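4. Folding T-shirts for the Trenness drawer box

Clear a table before you begin, and give yourself more room than you think you need — the box holds up to 25 shirts, so you may be at it a while.
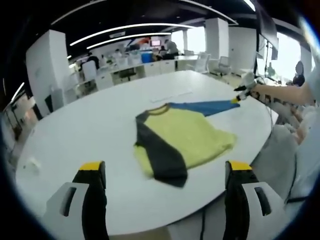
Sleeves come first, always. Spread the shirt out and smooth the body with your palm. With sleeves in a different color from the body, like the black and blue ones on this pale yellow-green shirt, it's easy to keep track of each side.

4.1 Fold each sleeve in.
4.2 Fold the hem up to the collar.

Caution: do not press down on the lid.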